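Restavau Tables – Frequently Asked Questions

Last updated March 5, 2022

These are the questions we get most by phone and email about our white work tables. If yours isn't on the page, write to Isla Gunn at the order desk.

ORDERING

Do you sell tops without legs?

Yes. Choose "top only" on the order form. Tops ship with a bag of screws and a paper template for the leg positions. If you already own a frame, send us the outside measurements before you order so we can tell you whether it will fit.

Can I order a custom size?

We cut to order for the Ziseo and McIver tables. The Hiltel comes in stock sizes only. Custom tops can't be returned unless they arrive damaged, so please measure twice. We need the finished length and width, and a note of any corner you want rounded.

Do you offer samples?

Yes, small sample squares of every finish. They are free, but you pay the postage. Look at the sample in the room where the table will stand, by day and again in the evening with the lamps on.

COLOR AND FINISH

Is the white a pure white?

No. Our standard white is an off-white, and in many rooms it has a faint cool gray cast. Next to printer paper or a freshly painted white wall you will see the difference. If you want something warmer, ask for a sample of the cream.

Why does one part of my table look darker than another?

Usually it's the light. A large flat white surface shows every change in it, so the center can look slightly brighter than the sides even though the color is the same all over. Move the lamp or turn the table and see whether the darker area moves too. If it stays in the same place on the top, send us a photo and your order number.

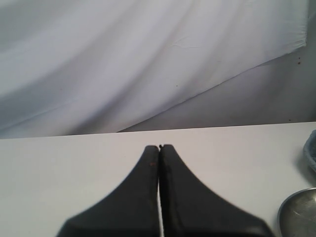
Will the top turn yellow?

Any white finish can shift over the years, mostly in direct sun. Things left in one place for a whole summer can leave a lighter patch where they stood. Move them now and then, and pull the blind on the brightest days if the table is right at a window.

CLEANING

What should I use for everyday cleaning?

A soft damp cloth and a drop of dish soap. Wipe again with clean water and dry the top with a towel. Soap that dries on the surface leaves a dull film, and most of the "the finish has gone cloudy" messages we get are soap film.

What about black marks and rubber scuffs?

Start with the damp cloth. If the mark stays, try a white pencil eraser with light pressure. Don't use scouring powder, steel wool or the green side of a kitchen sponge. They will take off the mark, but they leave a rough patch that picks up dirt faster than the rest of the table.

How do I get ink off?

Blot it right away. For dried ballpoint, put a little rubbing alcohol on a cotton pad and test it first on the underside. Permanent marker may leave a shadow.

USE

How much weight will it hold?

Up to 200 pounds on the Hiltel, spread over the top. For the made-to-order tables it depends on the size and the legs, and we put the figure on your invoice. Please don't sit or stand on any of them.

Can I clamp things to the edge?

Yes, with a pad of cork or scrap wood under each jaw. A bare metal clamp will dent the edge.

Can I put hot things on it?

Use a trivet or mat for pans, glue guns and soldering irons.

My table rocks. What should I do?

Put all 4 feet on the same kind of floor first – a rug under one side is enough to cause it. Then loosen the leg bolts by half a turn, press down on the top, and tighten them again. After that, adjust the feet.

DELIVERY AND RETURNS

How long does delivery take?

Stock sizes leave us within 2 working days. Custom tops take longer, and the order desk will confirm a date by email. Orders slow down in June, when schools are buying.

What if it arrives damaged?

Keep the packaging and send us photos of the box and the damage. We replace damaged tops at no cost.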